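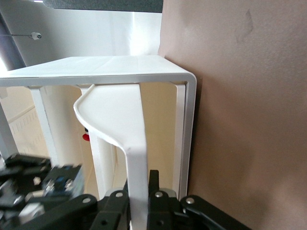
Hevska Teach Kit H2
Hand-guided and remote demonstration for two-finger grippers
Part no. H2-468

The H2 records a task while a person performs it through the arm. The operator moves the arm by hand with the joints released, or drives it from the Stadik remote handle. Both methods write the same file format, and demonstrations of either type can be mixed in one task set.

What is recorded
Joint positions, finger opening, handle input and wrist camera video, all on one clock. Storage on the base unit holds 1000 demonstrations of typical length. Older sets can be moved to a network drive from the Tasks page.

Hand guiding
Hold the arm above the wrist, clear of the finger linkage. Press the release bar and keep it pressed while moving. Letting go of the bar locks the joints and places a pause marker in the recording. Pauses are trimmed on export unless Keep Pauses is set.

Flexible parts such as strips and bands are better taught by remote handle. A hand on the arm tends to pull the part sideways once it is gripped, and the recorded path then includes the correction. Set finger force to Low before the first grip.

Remote handle
The handle maps one to one by default. For close work, scale can be reduced in the Motion menu – most users settle on half scale for insertion and full scale for the approach. The trigger controls finger opening in proportion to travel. Cable length is 105 inches.

Laying out small parts
Leave room for both fingers to come down open on either side of the part. For pushbutton work, place the enclosure and the button assembly well apart on a plain matte surface, and vary the starting positions between demonstrations.

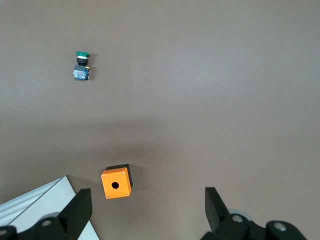

Begin each recording with the fingers fully open. Close on the body of the part and avoid gripping on a cap or tab. If a grip slips, stop, mark the recording Rejected and start again. Rejected recordings stay on the drive but are left out of the export.

In the box
Base unit with power supply
Stadik remote handle with cable
Release bar and wrist clamp
Wrist camera bracket
Printed setup guide

Not included: arm, gripper, camera, work surface.

Compatibility
Requires base firmware 7.71 or later. Units on earlier firmware record joint data only. The Seixas wrist adapter (part no. SX-771) is needed for arms with a recessed flange and is sold separately.

Service
Handles are repaired at our Plindcombe workshop. Contact Ginette Doucette for returns and Lourenço Brandão for integration questions.

Page revised October 24, 2018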